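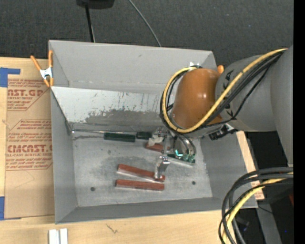

Category: Guides > Demonstration Kits > Open Days

Terholm Bench Demonstration Guide
Section 2: Setting up for your visitors
Posted in June by the Terholm workshop desk

Welcome back, and well done for getting through the unpacking! This section takes you from a quiet bench to a picking demonstration that people can stand and watch, and it covers what we do ourselves when the Preneo arm goes out to schools, libraries and the Rimier summer open day. Please read it all the way through once before you switch anything on, even if you've helped at one of these before.

Before the doors open

1. Set the metal bin on the table within easy reach of the arm and clamp it at the rim. Give it a good push with both hands. If it slides, move the clamp and try again.

2. Look along the hose and cables from the wrist back to the base. There should be enough slack for the wrist to turn, but no loop that could catch on the side of the bin.

3. Put the red and green blocks on the floor of the bin, any way up. A few lying at odd angles make a much nicer show than a tidy row, and visitors do love to see the arm working out a tricky one.

4. Turn the controller on and wait for the ready tone. Type in the demonstration code, 686, and press Start.

5. Let the arm go through one full round with the barrier closed and only your own helpers in the room.

Note: Scuffs and stains on the bin floor do no harm. Bits of grit do, so wipe it out with a dry cloth at lunchtime.

With visitors in the room

6. Keep everyone behind the barrier, and have 2 helpers on duty: one at the stop button and one to chat and answer questions. The person at the button shouldn't be drawn into conversation, however friendly the crowd.

7. Run the demonstration for no more than 27 minutes, then press Pause and give the arm (and yourselves) a rest.

8. If a child would like to choose where a block goes, press Pause, wait for the steady light, and let a helper place it for them.

CAUTION: Never reach into the bin while the arm is live, even when it seems to have stopped. It may only be waiting for its next instruction.

CAUTION: If a block gets wedged against a side wall, press Stop and free it by hand with the power off. Don't let the arm keep trying.

Owners of the older Sakamoto controller will find their start-up steps in Section 5, as the buttons are laid out differently.

Terholm Demonstration Kits | Contact the workshop desk | Back to top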